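# Curkley: a grocery receipt dataset I typed up by hand

Last updated: 2019-04-24

Hi! This is the readme for Curkley, which is 2638 lines of my own grocery shopping in one CSV file. I started it because I wanted to know what I was spending on cheese (a lot), and then Danai Politis saw the spreadsheet and asked if she could use it to teach her evening class how to clean messy data. So now it has a name and a version number and I have to be a grown-up about it.

## What's in here

- `lines.csv`: one row per line on a receipt, 2638 rows
- `trips.csv`: one row per shopping trip, 123 rows
- `stores.csv`: the two stores, with the made-up codes I use for them
- `fixes.txt`: things I got wrong and when I fixed them, newest at the top

The two files you care about join on `trip_id`. If you join on date you'll get a mess, because there are days when I went twice (usually I forgot the milk).

## Columns in lines.csv

`trip_id`: goes with trips.csv.

`raw_text`: what the receipt says, typed exactly, including the weird abbreviations. "CHKN THG BNLS" and so on. I left all of these alone on purpose, they're the fun part of the exercise.

`my_name`: what I think the thing was. I was there, so I'm mostly right, but "GEN MDSE" could be anything and I left those blank.

`category`: produce, dairy, meat, dry, frozen, household, other. Please don't write to me about where tofu goes. Ona Liepiņa already did and we're not speaking of it again. (It's in produce.)

`price`: in dollars, before tax. Coupons are their own rows with a negative price, so if you sum a trip it comes out right.

`qty`: this one is a bit of a headache. For things sold by weight it's pounds, and for everything else it's how many. There's a `unit` column next to it that says `lb` or `ea`, and you really do need to look at it before you average anything.

## How I made it

I kept every receipt in a shoebox and typed them in on weekend mornings with coffee. I tried a scanning app called Jiteo for a while and it was fine on the crisp receipts and hopeless on the faded ones, so I went back and typed over everything it had done. All the rows in this version were typed by me and then read back out loud by Darius Bite, who has the patience of a saint and only fell asleep once.

Where a receipt was too faded to read, I left the price empty and put a `1` in the `faded` column. I didn't guess! There was a bad patch in July when I left the box on a sunny windowsill, and you can see it in the data if you plot faded rows by month. Danai says it makes a lovely lesson on missing values. Glad someone's happy.

## The household category

People ask about this one more than the others, so here goes. Household is anything I bought at the grocery store that you can't eat: dish soap, light bulbs, foil, sponges, trash bags, paper towels, batteries. I went back and forth on whether to split it up, and at one point I had a version with separate labels for paper and plastic and cleaning. It got silly fast.

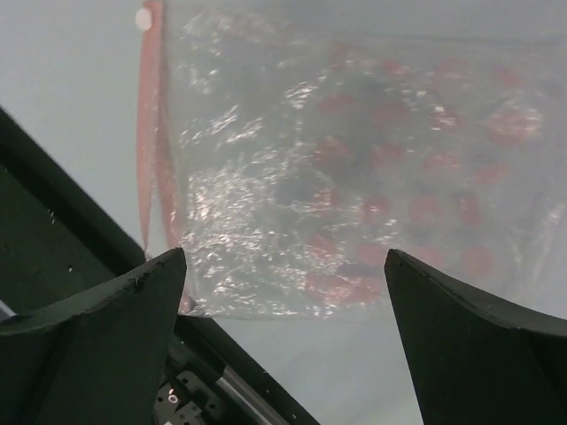

What finally settled it was pet food, which I'd been dropping in household for no good reason except that I don't eat it. It's now in `other`, along with flowers, greeting cards and the one beach chair. If you used the first version, your household totals will be a bit lower now. Sorry about that, it's noted in fixes.txt.

## Known problems

- Bag fees are in there as `other`, but only from the store coded B. The store coded A never printed them as a line.
- Trip 100 is two receipts stapled together. I've left it as one trip.
- Yolandi Mabuza found some bananas priced at $0.00. They were free with a coupon, so that's real.
- Sales tax is in trips.csv only, and it's blank where the bottom of the receipt was torn off.

## Using it

Do what you like with it, for class or for fun. A mention would be nice. Please don't use it to say anything about what people in Conesness eat, it's one household with a cheese problem.

If you spot a mistake, send me the trip_id and the raw_text and I'll dig out the receipt. Povilas Avotiņš is working on a script that guesses `my_name` from `raw_text`, and I'll add it to the folder when he's done with it. Right now it thinks every kind of bean is coffee.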